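Questions fréquentes — Les robots et les tâches ménagères

Vous nous écrivez souvent pour savoir si une machine peut déjà débarrasser la table, plier le linge ou remplir des cartons. Voici les réponses de l'équipe Tretent, revues en mars.

Un robot peut-il aujourd'hui faire le ménage à ma place ?
Pas entièrement. Les aspirateurs autonomes sont au point depuis longtemps. Pour tout ce qui demande de saisir des objets, il faut encore une personne à proximité.

Quelles tâches sont les plus avancées ?
Le tri de pièces identiques en atelier, la mise en bac et le déplacement d'objets rigides. Notre programme Flurkel comprend 18 tâches, dont 6 sont assez fiables pour être montrées à des visiteurs.

Et le linge ?
Le tissu change de forme à chaque prise. Plier une serviette posée à plat est possible, mais lentement. Vider un panier en vrac reste difficile.

Combien de temps faut-il pour apprendre une tâche ?
Comptez 3 semaines pour une tâche simple, démonstrations et essais compris. Une tâche à deux bras prend plus longtemps — surtout si les objets sont fragiles.

Pourquoi passer par la simulation ?
Une erreur n'y casse rien et l'on peut recommencer toute la nuit. On y change aussi facilement l'éclairage, le plan de travail ou la taille des objets. Le passage au robot réel demande ensuite des réglages, car les frottements et les contacts sont imparfaitement reproduits.

Un robot sait-il se servir d'une cuillère ou manipuler un œuf ?
Ce sont deux problèmes distincts. La cuillère a un manche long et mince, qui peut pivoter entre les doigts de la pince. L'œuf est lisse et arrondi : il faut doser l'effort et bien choisir les points de contact.
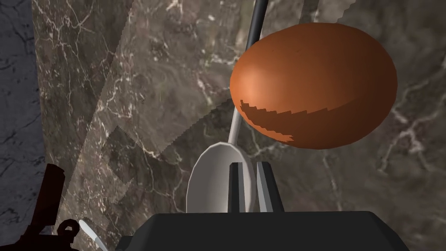 Cuillère et forme d'œuf en simulation, sur fond de pierre marbrée.

Le même robot peut-il travailler en cuisine et en atelier ?
Le bras, oui. La pince et les réglages changent. À l'atelier Uvier, 4 postes utilisent le même modèle de bras avec des pinces différentes.

Peut-on acheter un de vos robots ?
Non, Tretent ne vend pas de matériel aux particuliers. Les entreprises peuvent demander une étude de poste par le formulaire de contact.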